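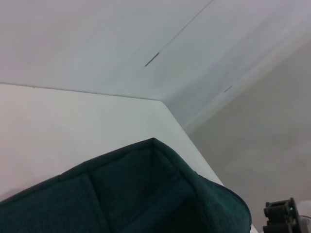 A reader wrote in after the last page to say that every gripper comparison online uses hard plastic blocks, and could we please try something floppy for once. Fair enough! Soft fabric bins are a pain to handle, so they make a very good test, and the steps below are the ones we've settled on at Flestdale for trying the Zeta fingers against the Manalo ones.

Before you start, bolt on the first set of fingers and let the arm warm up for 6 minutes or so of easy moves (we use the Emell controller, but any will do). Set the wrist camera to save a picture at every grasp. You'll want those later, believe me.

1. Put the bin down with one corner toward the arm and save that spot as your start pose.
2. Bring the fingers in slowly over the rim. If the fabric folds away from you, back out and come in a little steeper.
3. Close at the lowest force setting, lift, hold for four seconds, and set it down again.
4. Go up one force setting and repeat until the rim stays put in the fingers.
5. Swap fingers and do it all again from the same start pose, please, even if you're tired of it by then.

Our full run came to 117 grasps per set, and it took us well into the evening. You can get by with fewer, but keep the number the same for both sets or the comparison won't mean much. Write down the force setting next to each saved picture as you go along.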